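Keeping Backlist Titles in Print at 200 Copies
February
By the Candeo production desk

Short-run printing is usually discussed in terms of unit cost. The production manager at Adholm, a paperback reprint house, prefers to start with storage.

"A pallet you don't sell is a cost every month," she said. "Our old minimum was 900 copies. For most of the backlist, that was several years of stock."

Adholm now reprints in lots of 200. The unit cost is higher, and she does not dispute it. The comparison she uses is total cost per copy sold, including warehousing, returns and pulping. On that basis the small lot wins for any title selling fewer than 40 copies a month.

The change required new files. Many older titles existed only as film or as page layouts in formats the current printer, Stistach, could not accept. Each was rescanned or reset, then proofed against a bound copy.

"Resetting moves the page breaks," she said. "If there's an index, the index is wrong. We budget for that separately."

Covers were a second problem. Strong solid colors shift between digital presses, and a reprint shelved beside an earlier printing shows the difference. Adholm approves a printed cover proof for each title and keeps it for the next run.
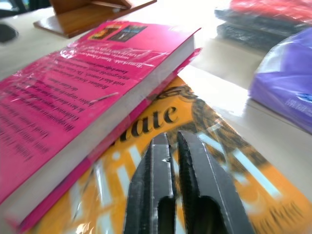

Spine width also changes with paper stock. Stistach supplies a bulk figure for every batch of paper, and the cover template is recalculated before plates or files are released. The tolerance is 2 millimeters.

"Past that, the spine text wraps onto the front," she said. "Booksellers send those back."

She expects to keep the larger run for course adoptions, where orders arrive together in late summer.

Related
Paper bulk and how it is measured
Zavala moves its returns processing in-house
Indexing a reset edition

Last updated: February, 4:10 p.m.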